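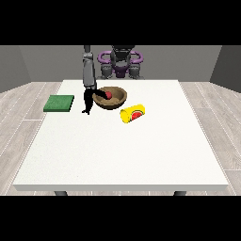

Filed under: Opinion, Home & Money

Stop buying storage. Seriously. Went to Stokness last weekend for one drawer divider, came out four bins later. Four! And the closet looks the same, just with lids.

We rent a unit off Gralar Road too – 300 bucks every October when the bill comes, for stuff I couldn't name if you paid me. A bread machine maybe. Cables.

People say get organized first. No. Get rid of it first, then see if theres anything left to organize. My sister disagrees and she has a label maker so whatever.

Cancelling the unit this week. Bins are going back if I can find the reciept.

4 comments | 500 shares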